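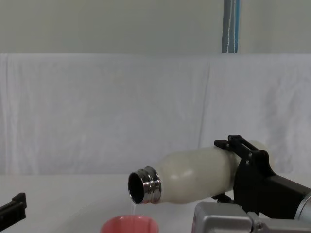
A thin stream into the pink cup, with the steel neck just above the rim.

How to pour from a screw-neck bottle without the dribble

I love a good steel-necked bottle. I carry one everywhere, I drink far more water than I used to, and for the first year I owned one I also left a puddle beside every cup I filled. If you have a bottle with a threaded metal neck and no spout, you know the puddle I mean. It runs back under the lip, follows the threads around, slides down the side of the bottle and lands on your sleeve or on the table, and by the time you notice, the ring has already reached somebody's notebook.

You can fix this in one afternoon at the kitchen table, with plain water, and it's a surprisingly fun afternoon! Everything below works for water, cold tea, juice without too much pulp, and (with a bit more care, see further down) hot drinks.

What you need

One bottle with a screw neck, cap off. Mine holds 428 ml.
One cup. Mine takes 235 ml right up to the brim, and I never fill it that far.
A jug or a second cup for pouring back.
A folded dish towel.
A table you don't mind getting wet. Pale ones are great for practice if the light is good, as you can catch the drops by their shine.

A word on the cup. Start with something reasonably wide and fairly short. Tall narrow glasses are the hard version and you'll enjoy them more once you have the basic tilt in your hands. Plastic is a fine choice for the first session, especially with kids at the table. Keep the thin-walled glasses for later.

Why these bottles dribble

Water likes to cling to things. When it leaves the mouth of a bottle slowly, it would just as soon curl around the lip and run back along the outside as fall into your cup. A pitcher has a spout with a sharp edge to break that cling. A screw neck has a rounded rim and, right behind it, a set of ridges that catch every stray drop and carry it sideways. So you need enough speed at the lip for the water to let go, and enough angle for the neck to point downhill. That's the whole theory, and the rest is hands.

My friend Sze-wing Yen explained the angle part to me years ago at a picnic in Pirnport, using a bottle of cold barley tea and a stack of cups, and I have been insufferable on the subject ever since.

Step 1: Fill the bottle to the shoulder

Leave the neck empty. A bottle filled right to the top gives you no room to tilt before the water arrives, so it comes over the lip at a crawl while the bottle is still almost upright. That crawl is the worst possible pour. With the level down at the shoulder, the bottle is already well tipped when the first water gets to the mouth, and it leaves cleanly.

If somebody hands you a brim-full bottle, take a swallow first if it's yours. If it isn't, pour the first bit over the sink.

Step 2: Dry the threads

People skip this one and I wish they wouldn't. Take a corner of the towel and go once around the outside of the neck, pressing into the ridges. When you unscrew a cap there's nearly always a little water trapped between it and the threads, and that water is going to run the moment you tip the bottle, no matter how beautifully you pour. Wipe the inside of the cap too, then set it down upside down, well off to one side. Leave it near the cup and you will knock it onto the floor with your elbow (ask me how I know).

Step 3: Find your grip

Hold the bottle around the middle or a little behind it, toward the base. If yours has a waist, try that first, then try sliding back a bit and see which you like. Gripping up by the neck feels safer and gives you much less control: your hand is over the cup, you can't see the lip, and a small turn of the wrist makes a big change in the flow.

Farther back, the bottle acts like a long lever. Your wrist can move quite a lot while the mouth only moves a little, and you get a clear view of the opening the whole time. A full bottle held this way does feel heavy at first. Support it with two fingers of your other hand under the body if you want to, and drop the extra hand when you're ready.

Step 4: Get close, but don't touch

Bring the mouth of the bottle just above the rim of the cup before you tip it. A short drop means less splash and a smaller circle to hit. Resting the neck on the cup looks steady, and some people swear by it, but a light cup can tip over under the weight of a bottle, and if the metal touches the rim the water has a bridge to run along. Down the outside of the cup it goes.

Aim for the far wall of the cup, inside, a little below the rim. The water slides down and hardly makes a sound. Aiming straight at the middle is fine once there's some depth in the bottom.

Step 5: Tip with confidence

Now go! Tip in one smooth movement until the bottle is close to horizontal with the neck a touch lower than the body. The slow, careful, nervous tilt is what causes the trouble. You want to pass through the crawl stage quickly and arrive at a proper stream.

The stream itself can be thin. Thin and fast enough to fall free is lovely, and much easier to stop than a gush. If you hear glugging, you've gone too far and air is fighting its way back in past the water. Ease up a hair until the sound goes away and the stream looks like a little glass rod. I get so much satisfaction out of that moment.

As the bottle empties you'll need more tilt to keep the same stream. Let your eyes stay on the lip and your wrist will follow along by itself.

Step 6: Stop sharply

Stopping is where most of the drips come from. When the cup is as full as you want it, bring the neck up in one quick roll of the wrist, and as it comes up, give the bottle a small twist, a quarter turn or less. Waiters do this with wine. The twist spreads the last drop along the rim so it stays there and doesn't fall, and then you touch the rim to your towel and the job is finished.

Stop early. There's always a bit more on the way than you expect, and a cup with a finger's width of space at the top is so much nicer to pick up.

Setting up a practice session

Clear yourself a generous space, wider than you think you need. I push everything back so that there's open tabletop on both sides of where I'm working, and I put the towel on the side of my pouring hand.

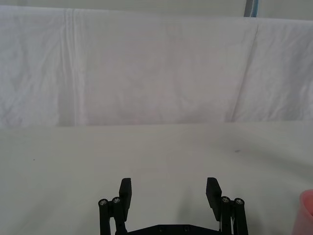

Then I work in short rounds. Pour a cup, look at the table, pour the cup back into the jug, wipe, and go again. When the bottle runs low, refill it from the jug, to the shoulder as before. My rule is 20 pours and then a break, as my wrist gets lazy after that and I start rehearsing bad habits. You'll see most of the improvement in the first round anyway, which is a great feeling.

Look for the pattern in your spills. Drops directly under the neck mean you tilted too slowly. A wet ring around the foot of the cup means you touched the rim or let the stream wander. Drops on the way back to where you set the bottle down mean the stop needs work. Water on your wrist means damp threads, so back to Step 2 with you.

If you enjoy keeping score, do it! Harsh Lodhi, who got hooked on this harder than I did, put a kitchen scale under a folded paper towel and weighed what he spilled over a whole evening. His first go came to 81 grams. He keeps the scrap of paper with that number on his fridge in Marquez and is very proud of the smaller ones underneath it.

Trying the other hand

Do this as soon as the first hand feels easy. It's clumsy and funny for a few minutes, and then it settles down quicker than you'd guess. It also comes in handy (sorry) at a crowded table, where reaching across your own body to fill a cup on the wrong side is asking for trouble. Move the cup to suit the hand if you can. A cup slightly in front of you and slightly toward the middle works from either side.

Hot drinks

An insulated bottle keeps tea hotter than you expect, so leave the cup on the table and keep every hand, including yours, away from it while you pour. No holding the cup up to be filled. Open the cap slowly and let it sit for a moment before you tip. Stir any steeped tea before it goes into the bottle and strain it well, as a single leaf on the lip will send the stream off sideways.

I go a little slower with hot liquid and stay nearer to the cup. Fill to two thirds and offer seconds.

Thick and fizzy things

Smoothies don't pour from a screw neck so much as arrive all at once. Use a wide mouth bottle. For sparkling drinks, check first that your bottle is meant for them, open it over the sink, and let the liquid run down the wall of the cup at a shallow angle — the far-wall trick from Step 4 really shines here.

Cleaning the neck

Clean threads pour better. Sugary drinks leave a film in the ridges that holds drops in place, and it gets worse from one day to the next. An old soft toothbrush and a bit of dish soap, run around the neck and the inside of the cap, takes no time at all. Pull the rubber ring out of the cap now and then if it comes out, wash it, and let it dry before it goes back. Store the bottle open.

I have a Tukora bottle brush that's nice for the inside, and an older Kolora one with a bent handle that I like better for the shoulder. Any brush that reaches the bottom will do the job.

A few questions I get

Does a pour-over ring or a clip-on spout help? They do, and if your hands are stiff or shaky they're well worth having. Look for one that screws on to the same thread as your cap, and wash it as often as you wash the bottle.

Should the bottle be wet or dry on the outside? Dry. A slick bottle makes you squeeze, and squeezing makes you jerky.

What about pouring for a whole row of cups? Line them up close together, but lift and stop fully between each one. Sweeping along the row with the water still running looks fantastic and I've managed it cleanly exactly once, in September, outdoors, on grass.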